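From: Huw Bevan
To: Lundley Home Laundry list
Date: January 12, 2020
Subject: Re: Drying indoors without the smell

Hefin Probert wrote:

> We moved into a flat with no yard and everything I dry
> inside comes out smelling like a pond. Towels are worst.
> I've tried more detergent and I've tried fabric softener.
> The landlord says to keep the windows shut in winter to
> save heat. Is a dehumidifier the only answer? I'd like to
> spend under 50 if I can.

Hefin,

You can probably fix most of it before you buy anything. We dried indoors for five winters at the Inley house and had the same trouble for the first two. The smell comes from cloth staying damp too long, so the job is to get that time down. More detergent makes it worse. Whatever doesn't rinse out stays in the towel and holds the smell.

What worked for us, in order:

1. Strip the towels once

Run them hot with half your usual detergent, then again with plain water. Leave out the softener from now on. It coats the loops and they dry slower.

2. Spin twice

Put the load through a second spin at the highest speed the label allows. On our old Barredo that took 30 minutes off the drying time for sheets, and more for towels. It costs very little to run.

3. Don't let it sit

Take the load out when the machine stops. If you forget it overnight, rinse and spin again before you hang anything.

4. Hang it in one layer

Small cloths go over the line singly, with a gap between each. Pull the corners out straight as you go — a folded corner will still be damp when the rest is done. Use the room with the most daylight, even if it's the bedroom.

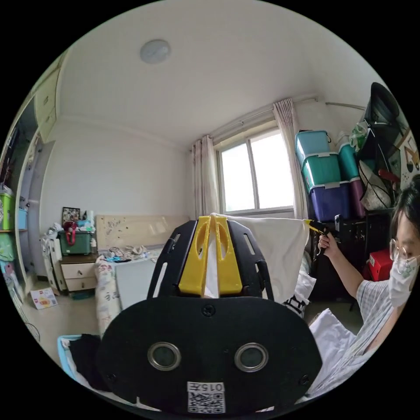 5. Move the air

I'd argue with your landlord on this one. Open the window ten minutes in the morning and ten at night, with the inside door closed. You lose a little heat, but damp air costs more to warm than dry. A small fan on low, aimed under the line, does more than a radiator.

If it still smells after two weeks, look at a dehumidifier. Ours is a secondhand Flarkska and it has run every winter since. New ones were over your limit when I last checked, but they turn up used in April when people clear out closets.

The long thread on machine seals is message 2244 in the archive. Check yours for black spots before you blame the flat.

Huw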